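The Vumberg Road Jury

I love a courthouse before eight in the morning. I really do! The floors have just been mopped, the vending machine is humming away to itself, and the big doors to Courtroom 2 are propped open so you can see all the way to the flag.

I was covering the second week of the arson trial for the Cikport paper, and I had my favorite seat, left side, third bench, right where you can see the jurors' hands. Hands are wonderful. The foreman kept his folded the whole time the fire marshal talked. The woman in the back row took notes so fast that she went through a pencil before lunch.

The case was this: in March a warehouse belonging to a company called Etum had burned to the ground, with 898 pallets of carpet inside. The owner said wiring. The state said the owner. For days we had heard about insurance papers, and gas cans, and a padlock that somebody had cut from the inside. From the inside! I underlined that in my notebook so hard the pen went through.

Then the defense called the night guard, and the whole room leaned in. He was a big, soft-spoken man in a borrowed jacket. He told us he had left his post at four minutes past midnight and walked 200 yards to the Çınar, the little all-night café on Vumberg Road, for a bowl of soup. He had never told the police, he said, for fear of losing his job. 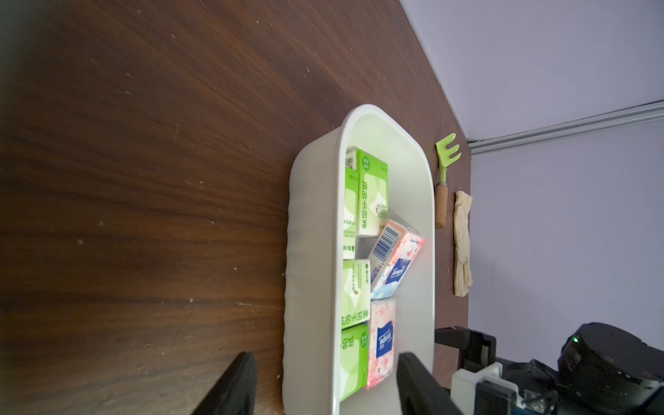
The café's cook, when her turn came, said he was telling the truth about the soup and lying about the time, and she had the register tape to prove it. Lentil, one bowl, 11:20. She had it in her apron pocket, folded up small, and she held it out to the judge as if he had ordered it.

Oh, you should have heard the benches creak. Both lawyers were on their feet at once. The guard put his face down and left it there, and the owner of Etum, who had smiled politely through every witness so far, turned around and looked at the door.

The judge sent the jury out and called the lawyers up. I ran for the phones (the one by the stairs eats quarters, so you want the far one) and dictated my first two paragraphs standing up, out of breath, with my editor shouting at me to spell Çınar again, slower.

When I got back, my seat was taken. I stood against the rear wall with the deputies, and the jurors came filing in, and the woman with the pencils had sharpened a new one.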